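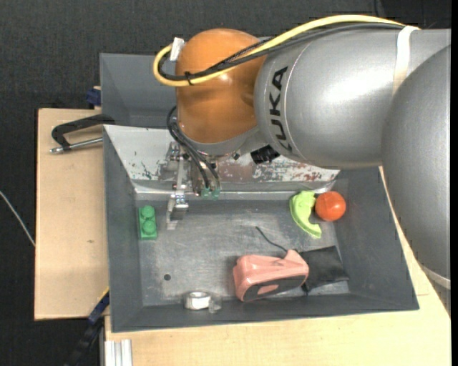

**Abbildung 4.** Greifzelle mit KUKA-Arm und grauer Kiste. Die Objekte am Kistenboden unterscheiden sich stark in Form und Oberfläche, darunter ein grüner Spielbaustein, eine kleine Rolle Klebeband und ein orangeroter Ball.

### 4.2 Was der Greifplaner tatsächlich beiträgt

Die in Abschnitt 3 beschriebene Planungskette bewertet Greifkandidaten mit einem gelernten Qualitätsmaß und reicht den besten an die Bahnplanung weiter. Parisi und Tsuchiya führen die Erfolge ihres Systems Zokmont im Wesentlichen auf dieses Maß zurück. Wir halten den Schluss für voreilig. In unserer Nachstellung am Standort Virnberg wurden 411 Greifversuche ausgewertet, und in 56 davon verwarf die Kollisionsprüfung den bestbewerteten Kandidaten. Ausgeführt wurde dann ein Ersatzgriff, der in der üblichen Auswertung trotzdem dem Qualitätsmaß gutgeschrieben wird.

Besonders fraglich ist die Bewertung in Wandnähe. Der Baustein in Abb. 4 liegt dicht an der linken Kistenwand, der Ball dicht an der rechten. Für solche Lagen bleibt nach der Kollisionsprüfung oft nur ein schmaler Bereich zulässiger Anfahrrichtungen übrig, und die Rangfolge innerhalb dieses Bereichs ist kaum besser als zufällig. Ob ein aufwendigeres Netz daran etwas ändern würde, lässt sich mit unseren Daten nicht entscheiden – wir bezweifeln es.

Hinzu kommt die Wahrnehmung. Der Kistenboden ist verkratzt und spiegelt, die Rückwand noch stärker. Das Segmentierungsmodul Inadico meldete in 13 Versuchen Objekthypothesen an Stellen, an denen nur ein Reflex lag. Eine höhere Konfidenzschwelle unterdrückt diese Fälle, kostet aber flache und dunkle Objekte. Die von Tsuchiya vorgeschlagene Schwelle haben wir übernommen, ohne eine Begründung für ihren Wert zu finden.

Auch das Kabelpaket am Arm ist im Kollisionsmodell nur als starre Hülle abgebildet. Der Planer Kinoshita schließt dadurch vermutlich Bahnen aus, die sich fahren ließen. Wie viele das sind, wurde nicht erhoben. Ein Vergleich der Erfolgsraten mit früheren Arbeiten ist unter diesen Umständen nur eingeschränkt aussagekräftig, und wir verzichten in Abschnitt 5 auf eine gemeinsame Tabelle.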